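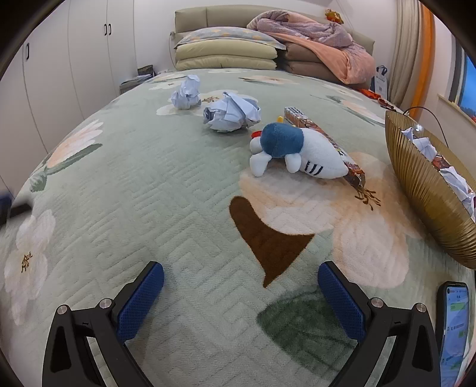 Clearing Off and Caring for a Quilted Bedspread

A bed is the biggest flat surface in most bedrooms, so everything lands on it. Snack wrappers, scrap paper, small toys, chargers, the basket that was supposed to be on its way somewhere else. Clearing it takes a few minutes if you go in the right order, and the bedspread lasts longer if you don't let things sit on it overnight.

Paper and wrappers first

Take a bowl or small bin from the other room and set it right on the bed. An amber plastic or glass salad bowl works as well as anything. Crumpled paper goes in, then candy and cookie wrappers. Don't walk to the trash with each piece.

Open any balled-up paper before you throw it out if there are kids in the house. Homework gets crumpled along with the scrap. Fold torn snack packages over at the open end before lifting them, and keep that end up. Crumbs fall into the stitching on a quilted spread and are hard to get back out. If some do fall, use the vacuum hose with the soft brush on low. A lint roller presses them deeper.

Shiny wrappers go in the regular trash where we live. Plain paper goes in recycling, flattened.

Plush toys

Small plush toys can go through the washer in a zippered mesh bag or a knotted pillowcase. Use cold water, the gentle cycle and a little less soap than you think. Check first for loose felt pieces such as beaks, combs and feet, and put a stitch in anything that wiggles. Air dry. Dark blue parts can bleed onto white ones, so wash a two-color toy alone the first time and don't leave it sitting in the drum.

If you only want to freshen a toy, shake it in a bag with two spoonfuls of baking soda, leave it an hour and brush it off outdoors.

Cords and electronics

Unplug at the wall, then wind the cable in a loose loop and close it with a twist tie. Don't wrap it tight around the device, as that is where thin cables break. Anything that warms up while charging should be on a hard surface, never on a bedspread or near pillows. Reet Koppel wrote in to say she keeps a ceramic tile on the nightstand for this. A saucer does the same job.

Baskets

A wicker basket is fine beside the bed but rough on the fabric. The cut ends of the weave catch quilting thread. Run an old nylon stocking over your hand and around the outside, and wherever it snags, clip the end with nail scissors and sand it lightly. I line mine with a pillowcase from a set that lost its partner. 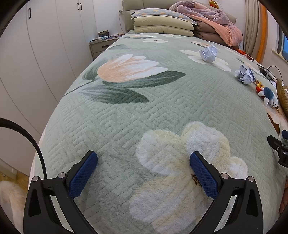
Small brown stains on a light print

Pale green and cream spreads show everything, and the cream flowers show it worst. Most small brown spots are chocolate, tea or coffee. You may not know which, so start with what is safe for all of them.

1. Scrape off anything raised with the back of a butter knife.
2. Slide a folded white towel under the spot, between the spread and the blanket.
3. Dab with cold water. Don't rub, especially on a plush finish, or you will leave a bald-looking patch.
4. Mix a teaspoon of clear dish soap in a cup of cold water and dab that on, working from the outside in.
5. Wait ten minutes, then dab with plain water until no more suds come up.
6. Blot dry and brush the pile back up with a soft toothbrush.

Test on the underside of a corner first. If the spot is still there, repeat before you wash. Do not put it in the dryer until the mark is gone — heat sets it.

Washing the whole spread

Read the label. A queen-size quilted spread needs room to turn, and if you have to push it into the washer, take it to the laundromat. Run an extra rinse. Dry on low with 2 clean tennis balls and stop halfway to turn it over. Iron nothing with an embossed pattern.

Pillows and headboard

Stack the pillows on a chair while you work. Go over an upholstered headboard with the brush attachment every other week, top edge first, where the dust settles. Hair oil leaves a darker patch on beige fabric at pillow height. Cornstarch left on overnight takes up some of it, though you have to press it on by hand and it does make a mess, so do this before changing the sheets.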